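To: plestovari-supporters list
Subject: Re: Season tickets, and is the away coach still running?
Date: 1st June

Hello again everyone,

I've been meaning to sit down and answer this one properly, and it deserves more than the two lines I usually manage from my phone. I'll put the earlier message in so that those of you who joined over the winter can follow along.

> I'm new to the list and fairly new to track racing, so please forgive me if
> this has been covered. I went to three meetings at Bivham last season and had
> a lovely time. Now I'm wondering whether a season ticket makes sense for
> somebody who can only get to the Sunday-type family meetings and not the
> late ones. Also, is there still a coach to the away rounds? And what do
> people think of the new team pairing? I have heard very mixed things and I'd
> like to know if it is worth getting my hopes up.

First of all, welcome! Three meetings is exactly how I started, and that was a long time and a lot of wet socks ago.

On the tickets, there are 8 home rounds this year and the season ticket covers all of them plus the practice day in March, which has of course been and gone. If you can only make the afternoon ones I would pay at the gate and not feel bad about it for a minute. The one thing you lose is a reserved place on the bank above turn two, and that fills up early when Dafis are visiting because they bring such a crowd with them. For that meeting I'd get there before the gates open and bring a cushion.

The coach is still running, yes, and I'm very glad of it. It goes from the usual place by the old fire station and it will do Pustura and Dafis for certain. The third away round depends on how many put their names down. Please do put your name down even if you're only fairly sure, as it's much easier to give a seat away than to find one on the morning.

Now, the team. I've gone back and forth on this all spring. Plestovari finished last year on 2,051 points and Pustura won the thing with 2,912, and there's no pretending that is a small gap. But I was at the opening round and I thought our two looked better together than the score said. The younger one is quick in the first two laps and then seems to lose his rhythm, and the older one does it all the other way around, hanging back and picking people off at the end. If they ever both have their good laps in the same race we'll be hoarse. I do think we can get past Dafis. I wouldn't put money on more than that, and I said the same last year and was wrong, so take it for what it's worth.

What worries me more is the engine rule. You'll have seen that each team now gets a fixed number of rebuilds, and we used one before the second round, which seems awfully early to me. Pustura haven't touched theirs. I'd love to hear from anyone who understands the mechanical side better than I do.

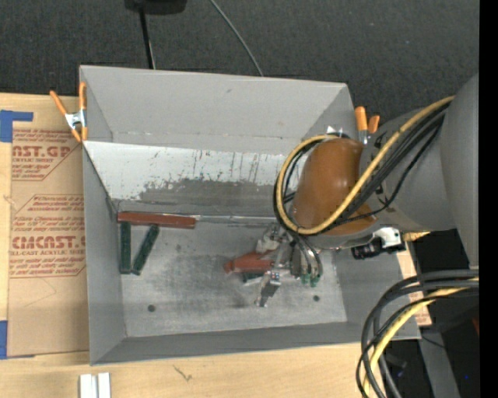
The raffle for the travel fund will be at the next home meeting, and we're hoping to get it to 1,000 this year, which would pay for the coach to Pustura with a bit left over. Tickets are on sale by the tea hut as always. Prizes are very welcome, and you can hand them in at the same table. If you have a big open-topped bin at home, something like the gray one with the flared sides, could you please bring it along for the ticket stubs? A scratched and worn one is perfectly fine. Last year we drew from a hat and half of the stubs went off down the bank in the wind.

I think that's everything you asked. If you do come to the next one, look for the blue and yellow umbrella near the steps and say hello – there is usually cake under it.

All the best, and see some of you at Bivham,
Your list moderator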